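Zulport Fingertip Pad Set — Replacement and Safety Notice

Home > Parts > Two-finger grippers > Pads

Zulport pad set, flat, black
Pack of 2
In stock, ships from Wotomstead

READ THIS BEFORE YOU ORDER

Pads from the June batch can slip on the fingertip. If your bag label starts with 126, stop using them and send them back. We swap them free, no receipt needed. Details below.

What happened

We had a call from Saodah Pelupessy at Emness. She runs a stacking cell there, soft blocks, long unattended cycles. One pad had crept forward on its screw until it hung past the fingertip. Gripper closed, pad caught the part early, controller read it as a good grip. Arm lifted. Part dropped at the top of the move.

Nobody hurt. A foam block on the floor, that was all. But the same pads go on cells that lift metal, and a person reaching in to clear a drop is how fingers get pinched.

We pulled pads from our own shelf and ran them. Same creep on 5 of them, all June. The thread insert is cut too shallow, so the screw bottoms out before it clamps. It feels tight in your hand. It isnt.

Who should check

Anyone with pads from the label above. Also anyone who bought the Warrier starter kit over the summer, the pads in that kit came out of the same bin.

How to check

Stop the arm. Air and power off, locked out, key in your pocket. Do not do this on a paused program — a paused arm can move.

Open the fingers by hand. Hold each pad by the sides and pull toward the tip, then twist. Any movement at all, take it off. Do both fingers, the lower one is easy to forget because you have to bend down to see it.

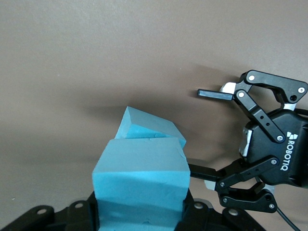

Soft parts hide this fault. Foam gives, so a crooked pad still gets enough bite to pass a grip check for weeks. If your cell only handles foam or sponge please don't take a clean log as proof that the pads are fine. Emness had a clean log.

Rigid parts show it faster, usually as a scuff on one side or a part that sits rotated after placement.

Until your new pads arrive

Don't glue them. We had one customer try it, the glue got into the pivot and he needed a new finger.
Don't add a longer screw. It will go through the pad face.
Old pads from before June are OK to go back on if they aren't torn.
Cut the speed and keep people out of the drop area.

What changed

Deeper insert, new supplier. Samina Malik on our bench put the new version through 2,000 open and close cycles with no creep. Screws now ship with a dab of blue threadlocker already on. Bag label is green, the old one is white.

Fitting

Hex key in the bag. Seat the pad flat against the fingertip before you start the screw. Tighten, check it by hand, then run one slow cycle with no part and watch the pads meet. Re-check after the first shift. Re-zero the gripper width if your program uses it, new pads are slighty thicker.

Returns

Put the old pads in any envelope, write your order number on it if you have it. Send to Wotomstead, returns desk. We ship the new set the day you tell us, you don't have to wait for yours to reach us.

If you had a drop or a near miss, please tell us what the part was and how fast the arm was going. Use the contact form and pick "Safety" — those go straight to Samina and get read before 9 in the morning.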